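Kaldale Mending Words

A word list of sewing and clothing repair terms, with plain definitions

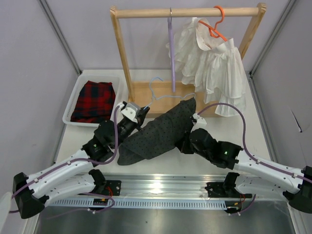
Welcome, and thank you for stopping by! The list started as a notebook that Zodwa Nel kept beside her sewing machine, and it grew as neighbors in Kaldale passed along the words their mothers and aunts used for hems, darts, patches and all the small repairs in between. There are 319 entries now, and I have tried to keep every one of them short enough to read with a needle in your other hand.

What's in the files

terms.csv has one entry per line: the word, its meaning, the kind of fabric it usually goes with, and any other spellings we came across.
stitches.csv covers 40 hand stitches, with the usual thread weight for each.
notes.txt is where I put the arguments — mostly over whether "whipping" and "overcasting" deserve separate entries. (They have them, for now.)

Known gaps

Knitwear is thin, with only 15 entries, and leather is missing altogether. Definitions lean toward home sewing, so a tailor may find some of them a bit loose. The fabric column is blank for 171 entries, and I would dearly love help with those.

Using it

Please copy, print and share the list however you like. A mention of the Kaldale list is appreciated. If you find a mistake, send me the word and your correction, along with where you learned it if you remember.

Kept by Nokuthula Gumede
Last updated 22 Dec 2018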